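The right arm on our two-arm table dropped out twice in July, and it took me far too long to find out why. The job is table clearing: cup and plate go onto the black tray, and the book and the plant stay where they are.

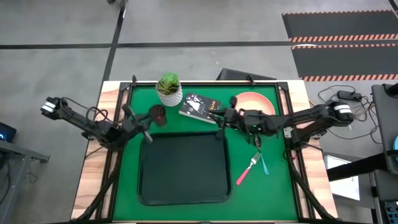 Both times the arm stopped mid-reach and went limp at the elbow. The Drusmont log showed error 627, a lost servo on the bus. I swapped the servo and it failed again 18 episodes later.

The fault was in the cable. The elbow lead had been tied too short, and at full reach it pulled on the connector. I made up a longer one, tied it with slack, and ran 500 reaches with no dropout.

What bothers me more is the limp arm. Gatier's controller cuts torque on a lost servo, so whatever the gripper holds comes down with it. Until I've changed that, hands stay off the table while the arms are powered. 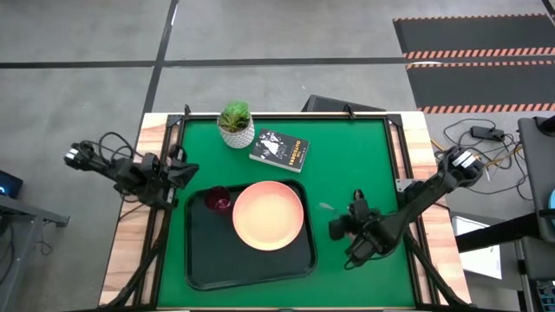 *Plate and cup on the tray, with both arms over the table.*

I'll post the new cable lengths once I've measured the left side.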